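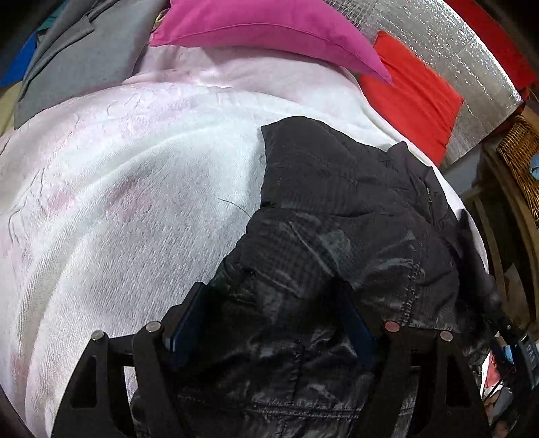
Teaching the laundry line to pick up a jacket

At Zonura, which cleans and folds clothes for people who would love never to do it themselves, part of the staff now spends the morning with a gripper in one hand. I went to ask what that has done to the job.

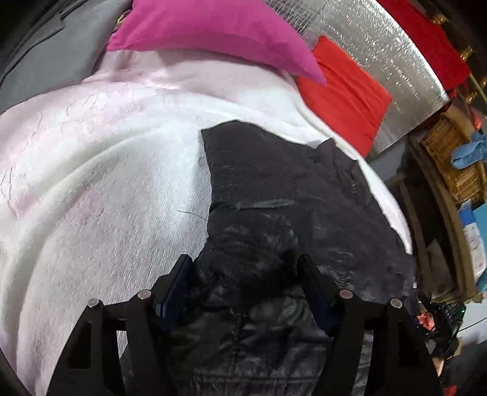 Evelien Van Loon

The first thing Pauline Ochs wanted to talk about was puffer jackets. She has run the folding floor at Zonura since it was one table and a kettle, and she's got opinions. "A jacket like that is slippery and full of air," she told me. "You pinch it and it bunches up in the middle, and then where's your collar? I'd never thought about it. My hands just did it!"

Now she has to think about it. The two folding arms, which the crew calls Fidard after the name on the old boiler, learn from recordings of people doing the same work with a hand-held gripper. It has two black fingers with dark blue pads, and it can close on cloth and let go of it and that's all. The clothes get laid out on a fuzzy white blanket with bright pillows behind it, a black jacket one time, something dark with a stitched waistband another.

"Everyone asks why we don't use a nice clean table," Ochs said. "Well, our customers' clothes get picked up off beds. We do home visits, too, and I want the arms to come along some day."

So far they've recorded 269 kinds of garment. The floor handles 3000 pieces a week, and the arms take 65 percent of the towels and T-shirts. Jackets are still done by hand, and so is anything with a drawstring.

I asked if people were scared when the arms came in last November. She took her time with that one. "Two of my folders were, yes. I was a bit, at night. We all asked the same thing, is this me training the thing that sends me home?" What the owners promised, in writing, was that hours would stay as they were through the first year. She'd like a longer promise and she has told them so.

The days do feel different. There's less standing at the towel table, which her wrists are grateful for, and a lot more talking. Folders who used to work with earbuds in now argue about the best place to grab a pair of pants. (Ochs says the waistband. The Mirnia branch says the hem, and she thinks they're out of their minds.)

"You find out how much you know," she said, and she was grinning by then, I have to say. "I've been folding all my life and somebody finally wants to know how I do it."

She gave me a turn with the gripper before I left. I got hold of a sleeve on my fourth try and was ridiculously pleased.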